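Kotian Cap & Hat Care: Frequently Asked Questions

Last updated July 3, 2019

Can I put my baseball cap in the washing machine?
We don't recommend it. The drum bends the brim, and the agitator can pull the front panels out of shape. Older caps often have a cardboard insert in the brim, and cardboard falls apart in water. If you don't know how old your cap is, flick the brim with a finger. A hollow sound usually means cardboard. Those caps should be spot cleaned only.

What about the dishwasher?
No. The water is too hot, and dishwasher detergent often contains bleach.

How do I wash a cap by hand?
Fill a sink with cool water and add a small squirt of mild laundry soap. Test a hidden spot first by rubbing it with a damp white cloth. If color comes off on the cloth, stop there. Otherwise, let the cap soak, go over the sweatband with a soft toothbrush, and rinse until the water runs clear. Press the water out with a towel. Do not wring it.

How should I dry it?
Set the cap over a bowl or a rolled towel that is close to the size of your head and leave it in moving air. Keep it away from heaters and direct sun. A clothes dryer will shrink cotton and wool.

Will a red or navy cap fade?
Dark colors lose dye faster than light ones, mostly from sunlight and sweat. Wash them by themselves in cool water and don't store them on a car dashboard. Bring faded caps to the counter and Geetha Thevar can tell you if the fabric is suited to re-dyeing. Wool blends often are. Polyester is not. 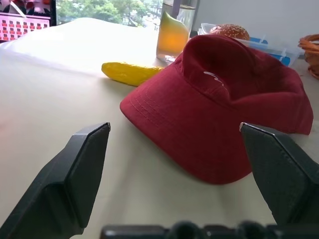 Dark red cap with rows of stitching along the brim.

The stitching on my brim is coming loose. Can you fix it?
In most cases, yes. Please don't pull or cut the loose thread before you bring it in, as a short tail is harder to tie off. We match thread by eye from the 139 shades we keep in the shop. If yours isn't one of them we will call you before starting.

Do you remove sweat stains?
We treat them, but we can't promise they will come out completely. Stains that have been through a hot dryer are the hardest.

How long does a repair take?
Cleaning takes three business days. Stitching and sweatband replacement take six. In October we get a lot of wool and felt hats at once, so please allow extra time.

Do you work on straw hats?
Revathi Kaimal handles straw and felt at our Mestach location. You can drop off at either shop and we will send the hat over at no charge.

Can I mail my hat to you?
Yes. Use a box and not a padded envelope, stuff the crown with plain tissue, and put your name and phone number inside. Newspaper can leave ink on light fabric.

What if I don't pick up my order?
We hold finished orders for three months, then donate them. We will call and email before that happens.

Who do I contact about a problem with my order?
Ask for Silvana Rezende at the front counter, or reply to your receipt email. Please have your ticket number ready.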